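4.2 The Open Day at Plitmont
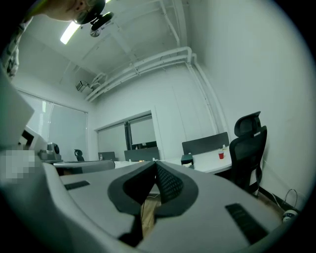 Figure 3. Hand-held gripper in the office at Plitmont, with the jaws pointed toward the desks along the back wall.

I'll admit I was nervous about this one. Up to then, the only people who had used the Cassim gripper were Heather McPhee and me, and we both knew its bad habits by heart. On 8/24/18 we opened the doors and let 30 visitors have a go, most of them from Ernmont and pretty new to hand-held tools (a few had read our earlier paper, which was flattering!). We ran the whole thing in an ordinary office, so the desks, chairs and power strip you see in Figure 3 were part of the deal.

Each visitor got 2 tries at picking up a paper cup and setting it down again. Yae Sekiguchi gave the same short talk every time and then stayed out of the way. I had expected people to squeeze too hard. What they mostly did was come in too steep, and several told us they lost track of where the tips were once the housing got between them and the cup. We went back to that complaint in July of the next year, when we redid the grip angle, and Section 5 covers the changes.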